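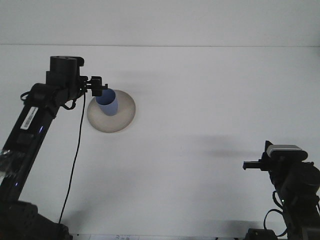
The cup-and-plate task on the two-arm bench, left gripper near the rim.

How to score a two-arm tidying task without fooling yourself

Part 4 of the Ustcombe bench notes, by Chiharu Ebihara

By now you have a trained policy and a strong wish to tell people about it. I would ask you to hold off for an afternoon. Most of the bad numbers I have put on slides came from good policies scored badly, and the rest came from bad policies scored kindly, usually by me, usually after lunch.

We use the cup and plate throughout this part. It is a dull task, and dull is what you want. A cup goes on a plate. Your aunt could referee it, until she has to decide whether a cup leaning on the rim counts, at which point she will want it in writing.

Step 1. Write down what success means

Do this before you run anything. Ours reads:

The cup is on the plate, open end up, with no gripper touching it, and it stays there until the clock stops.

The clock is 60 seconds from the first arm movement. Pin the sentence to the wall. You will be tempted to soften it at the first near miss, and the wall has no sympathy.

Step 2. Score in stages

A plain pass or fail throws away nearly everything you would like to know. We give one point for each of these:

Cup gripped
Cup clear of the table
Cup over the plate
Cup released and standing

Four points is a success. Three points, over and over, tells you that the release is your problem and you can stop fiddling with the grasp. Our first Rokow policy was a three-point machine. It carried the cup beautifully and then would not let go, like a guest with a good story.

Step 3. Fix your starting layouts

Do not put things down "at random". People are terrible at random. Left to myself I place the cup upright, in easy reach, handily near the plate, and then congratulate the robot.

Make a list of layouts on a computer, print it, and work through it in order. Each line should say where the plate goes, where the cup goes, which way the mouth points, and whether the cup is standing or on its side.
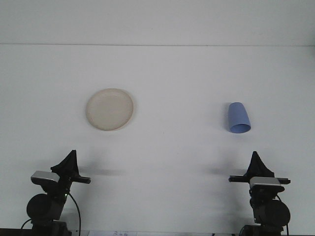
Keep the tipped-over starts in a group of their own when you add things up. A standing cup needs a lift and a short trip. A cup lying down needs turning as well, and depending on which way the mouth points, the arm nearest to it may not be the arm you want doing the job. Mix the two groups and your average will describe neither. It will also go up and down with the mix, and you will spend Thursday hunting a bug that lives in your layout list.

Step 4. Run the two policies in turn

If you are comparing an old policy with a new one, swap between them on every layout. We once ran all of the old one in the morning and all of the new one in the afternoon. The new one won by a healthy margin. So did the old one when we ran it again in the afternoon. The blinds had been opened.

Better still, have someone else pick which policy runs, and keep the name hidden from whoever is scoring. Werkedent, our small logging script, does this by showing the scorer a trial number and nothing more. A colleague and a folded bit of paper would do just as well.

Step 5. Run enough trials

Ten is an anecdote. We run 100 per policy, split evenly between standing and tipped starts. It takes most of a day and is every bit as thrilling as it sounds. Bring a podcast.

If an arm faults or a cable snags, write down what happened and repeat the layout. Report how many repeats there were. A policy that keeps provoking faults is telling you something, and it should not get those runs back for free.

Step 6. Report the boring parts

Alongside the success rate, give the stage scores, the clock limit, the number of training demonstrations (842 for our Hirano set) and your sentence from Step 1, word for word. Show the tipped starts on a separate line, even if it is an ugly line. Ours was very ugly until April.

Save the video of every trial, too. Somebody will ask about trial 60, and your memory of it will be kinder than the footage.

Part 5 covers what to do when the two arms both decide the cup is theirs.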